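Erudo lance sa liseuse Vimico au Portugal

Après l'Espagne et l'Italie, Erudo ouvre un nouveau marché pour ses liseuses. Le fabricant commercialise depuis février son modèle Vimico au Portugal, où il ne vendait jusqu'ici que des livres numériques à télécharger sur téléphone ou tablette.

L'appareil est proposé à 149 euros dans sa version de base et à 189 euros avec l'étui et un espace de stockage doublé. Ces tarifs dépassent de 10 euros ceux pratiqués en Espagne. Erudo met l'écart sur le compte du transport et d'une première commande limitée à 1000 exemplaires.

La distribution est confiée à la chaîne Brandão, qui vend la liseuse dans 3 de ses magasins, deux à Lisbonne et un à Porto, ainsi que sur son site. Les commandes en ligne passées avant midi sont expédiées le jour même. À la fin de la première semaine, l'enseigne avait enregistré 847 ventes. Un réassort est attendu le mois prochain.

La Vimico est dotée d'un écran éclairé de six pouces et lit les fichiers EPUB et PDF. Les menus sont disponibles en portugais européen, de même que le dictionnaire intégré. La synthèse vocale, présente sur les modèles vendus en Espagne, sera ajoutée par une mise à jour dont la date n'est pas fixée.

« Le catalogue en portugais était prêt avant l'appareil », indique Meron Belay, responsable des ventes d'Erudo pour l'Europe du Sud. L'entreprise dit négocier avec plusieurs éditeurs scolaires, sans donner de noms. 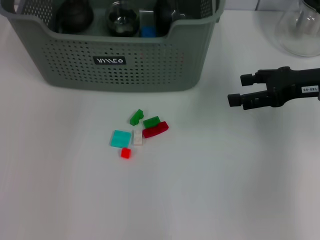 Un panier de rangement gris à paroi perforée, posé sur une table blanche.

Sur place, Erudo retrouvera Stastmont, dont les liseuses sont vendues au Portugal depuis deux ans. Ce concurrent a baissé le prix de son modèle d'entrée de gamme à 139 euros quelques jours avant l'arrivée de la Vimico. Il n'a pas souhaité commenter cette décision. Les deux marques acceptent les livres achetés dans les principales librairies en ligne du pays.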